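Subject: Re: [hilalside-commons] White table and the drinks for the September social
From: Genowefa Adamczyk
To: hilalside-commons list
Date: April 3, 2025
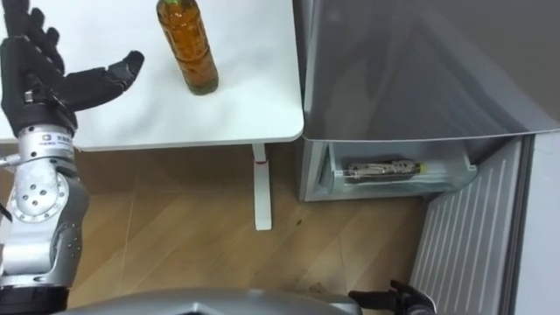
The white table with a bottle on it.

Hi all,

Answering the questions from the last message in one go. Kowalchuk's note is quoted below and my replies are in between.

> Before we agree to take the white tables from Ulham I would like
> to know what shape they are in. The ones we got from the school
> had tops so rough you could not wipe them down.

The tops are smooth and plain, with a slight gloss. I spilled some tea on one on purpose and left it while I ate lunch. It came off with a damp cloth and no soap. I did the same with coffee and that took a second wipe. I did not try red wine, and I would still put a cloth down if anyone plans to serve it.

The front corners are rounded. I mention it because the old tables have square ones and several of you have complained about walking into them in the side passage.

> How do we tell them apart from ours? Last time we returned two of
> the wrong tables and it took weeks to sort out.

Look at the leg. There is a thin red band near the top, just below the tabletop. Ours have no band. The leg is white and so is the foot, which is squared off at the bottom. If you are loading the van and you are in a hurry, check for the red band first and don't bother with anything else.

> Are we borrowing or buying?

Buying, if the list agrees. Ulham wants 21 each and would let us have 4. They are not interested in lending them again. I asked whether the price would come down if we collected them ourselves and the answer was that it already assumes we collect.

The balance in the equipment fund is 3,741, so the money is there. We would still have to leave enough for the new urn, which several people asked for last winter and which I have not priced yet.

> Do they fit in the closet?

I measured the closet but not the tables folded, and I'm not certain the legs fold at all. I forgot to look underneath. I will go back with a tape measure and write again. If they don't fold they will have to stand along the back wall in the big room, and the chair stacks would have to move over by the window.

> On the drinks, I would prefer we stop buying bottled tea. Half of
> it gets opened and left.

I see the point about the waste. My trouble with the big dispenser is that it drips and somebody has to refill it all afternoon. Bottles can be put out on the table and left alone, and the unopened ones keep for the next event. The kind with the ribbed sides is easy to hold, even for the kids, and the green cap screws back on, so a half-finished one can be closed up and taken home.

What I would suggest is that we buy fewer. We bought far too many last September and I was still finding them in the kitchen cupboard after New Year. There are 14 people signed up to help set up and clear away, and they can have bottles. Everyone else can use the dispenser, with cups. If the dispenser still drips I will put a tray under it.

> Who is bringing the labels and pens?

I have pens. Netotberg had a roll of the stick-on labels left over and offered it to us, so please don't buy any. People should write their name on their bottle when they open it. That alone would cut down on what gets poured down the sink at the end.

Things I need from the list:

Yes or no on buying the tables.

Anyone with a van or a long car who can get to Ulham and back. I can help load but I can't drive that day.

Anyone who knows why the dispenser tap drips. It may only need a washer. I took it apart once and put it back together and it was the same as before.

Please reply to the list and not only to me, as I lose track of who has seen what. If you are reading this in the digest, change the subject line when you answer.

Thanks,
Genowefa

--
Hilalside commons mailing list
To leave the list, send a message with the word unsubscribe in the subject line.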